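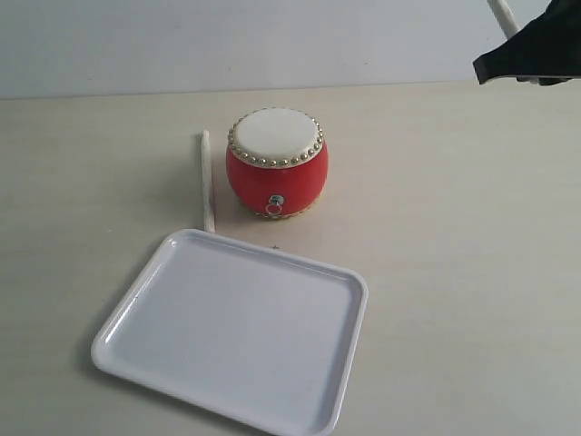

Chapter 5
When the Grip Lets Go: Faults You Can't See Coming

I used to think a robot fault would look like a fault. Smoke, maybe, or a big red light, or at least an arm swinging somewhere it had no business going. My first real one was a drumstick rolling across a table. It made a tiny clatter, and I laughed, and then I looked at the log and stopped laughing, because the log said everything was fine.

I was working at Braltholm that spring, on a job with a small red drum, a white tray and a thin white drumstick. The arm had to pick up the stick, tap the drumhead, and lay the stick in the tray. We ran it 258 times before I signed off on it. On a later run the fingers closed, the arm lifted, and the stick slid out. The arm didn't care! It went right on, tapped the air above the drum with nothing in its fingers, moved over to the tray, opened up, and wrote "place complete" in the log.

So what went wrong? This chapter takes that question apart slowly, and I'd like you to have your own guess before we get to mine. Write it in the margin (I write in all my books, you have my permission).

Let me give you what I had to go on. The controller, a Clandent unit, decided whether it was holding something by looking at how far apart the fingers had stopped. If they stopped before closing all the way, it called that a grip. Sounds sensible, and it had worked fine for months on thick parts. A drumstick is thin, though. The gap it leaves is small, and over time the zero point of our fingers had drifted — just a little, but enough that "closed on nothing" and "closed on a stick" had come to read the same.

That kind of trouble is called a silent failure. The machine does the wrong thing and reports the right one. A loud failure stops the line and ruins your morning. A silent one can go on until somebody opens a box in Zostwood and finds it empty.

There was a second thing, and I missed it for longer than I like to admit. I had been checking the grip with a thick part, since that was what I had handy. A thick rod fills the space between the fingers and gives you a lovely clear reading, far from zero. Of course the check passed. I could have run it all year and it would have passed every time. The test was easy in exactly the way the job was hard, and we'll come back to that in Section 5.3, where you'll work out the smallest part a given gripper can be trusted to notice.

While we're at it, get into the habit of looking at the part itself, up close, right where the fingers meet it. Scuffs and smudges near the grip are worth a line in your notebook. They don't prove that anything slipped, and I've been fooled by old marks more than once, but they tell you where to point your next question.
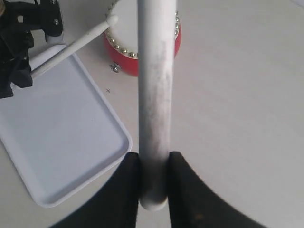 Lerato Msimang read an early draft of these pages and objected that I was letting the sensor take the blame. To her mind the drifting zero was only the last link. The real fault was that one number got to decide, all alone, whether the arm should keep moving, and no second check could overrule it.

I've come around to most of that. Fault code 702, "grip lost in motion," was sitting in the manual the whole time. It needed the motor current as a second signal, and I had left that input switched off because it kept tripping during setup. I meant to turn it back on. I forgot — and that belongs in the fault report as much as the drift does.

Before you start Section 5.1, take 3 machines you use at home and write down how each one knows its job is done. Does the dryer know the clothes are dry, or does it only know the time is up? Keep your list, you'll need it for the first exercise.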